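Pustbridge Hospitality Workers Board > Back of House > Automation

Thread: table setting arm, anyone else got one yet?

trayrunner_maham
Posted Wednesday, December 2, 2020
So Chaudhry (banquet hall side, not the restaurant) is getting the table setting robot. Mgmt says it does placemat, plate, cutlery, then moves on. Before it goes live we spend 2 hours a shift doing the settings ourselves with the hand gripper so it can learn from us. Same pay. Anyone been thru this? What happened to your hours after?
- Maham Rizvi, evenings

forkside
Reply
We got ours in September at Tarkberg. Hours didnt drop, they moved. I used to set up from 2 and chat with the girls, now I come in at 4 and go straight to running food. Less setup, more feet. My knees noticed.

Wino
Reply
Less setup = less hours, just slower. They cut one person off our early shift and called it "not replaced". Don't train the thing for free is my advice.

trayrunner_maham
Reply
Its not free, its on the clock. But yeah no extra for it. This is the sort of setting we're on now, striped woven mat, black plate, white paper laid out next to it. Grip is clumsy, you sort of learn to think with two blocks instead of fingers.

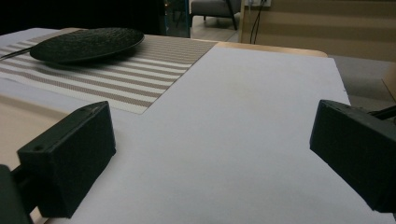 Reply #5
bob_ob
Cutlery half under the plate like that would get sent back at our place lol. Does the robot learn that too?

trayrunner_maham
Reply
lol. Thats my question as well. Supervisor says bad ones get thrown out, I havent seen anyone check.

Bríd Ó Briain
Reply
Shift rep here. Wino, I disagree on refusing. Two people refused at our site and they just gave the sessions to agency staff, who got the hours. Ask for it in writing instead - who does the sessions, what rate, and what happens to the setup shift after. We did 329 settings before anyone thought to ask about rate. Got a small bump, not backdated.

Wino
Reply
Small bump to teach your replacement. Ok.

forkside
Reply
It cant fold a napkin at ours Wino, relax. Still a person behind it fixing plates all night. Thats me half the time.

Bríd Ó Briain
Reply
Which is a job nobody wrote down either. Put that in the ask too Maham, who fixes it and is it on your section or extra.

trayrunner_maham
Reply
Ok good. They want 1,000 settings from us so theres time. Meeting w/ manager next week, will post what they say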